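Re: [jalturis-users] Cloth grasps, wrist view vs fixed view

On Saturday a list member at Udovside wrote:
> We get decent results on flat towels with the fixed view alone. Is the
> wrist view worth the extra bandwidth for bags? Our handles get missed
> more often than the body fabric does.

For bags, yes. We trained the Akbulut policy twice on the same 1,746 episodes, once with the wrist views masked out. The set is all two-arm work with canvas totes. 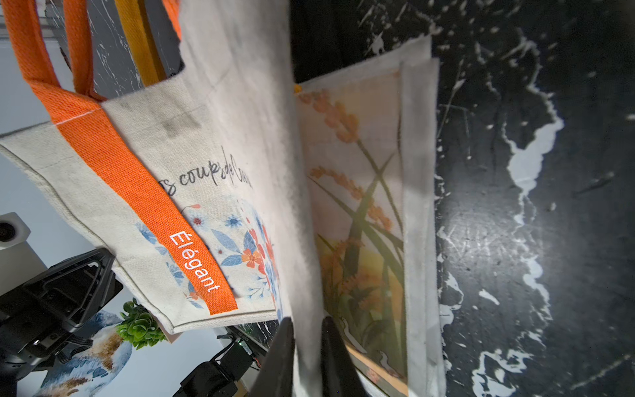
Close in, the policy has stitching and weave to work from, and the fixed view has neither at our resolution. Over 903 evaluation trials the masked version lost most of its points on the handles, same as yours. Body fabric grasps hardly changed.

Two things to watch. Dark cloth on our black marble-pattern top is hard for the fixed view, so we score those layouts separately.

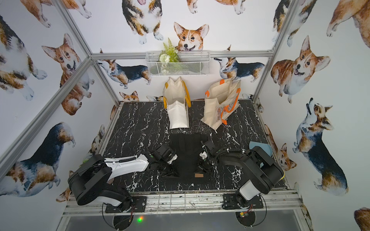
The other is overlap. With one bag lying partly over another, the masked policy tended to close on both layers. We dropped the approach speed for the last 8 cm and that helped both versions – I can't yet say how much is speed and how much is view.
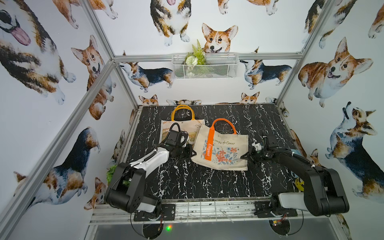 Two-tote layout, fixed view, Irnine cell.

Bandwidth was fine once we cut the wrist streams to 13 Hz. Colour stayed on. I'll post the configs to the Jalturis repo in November.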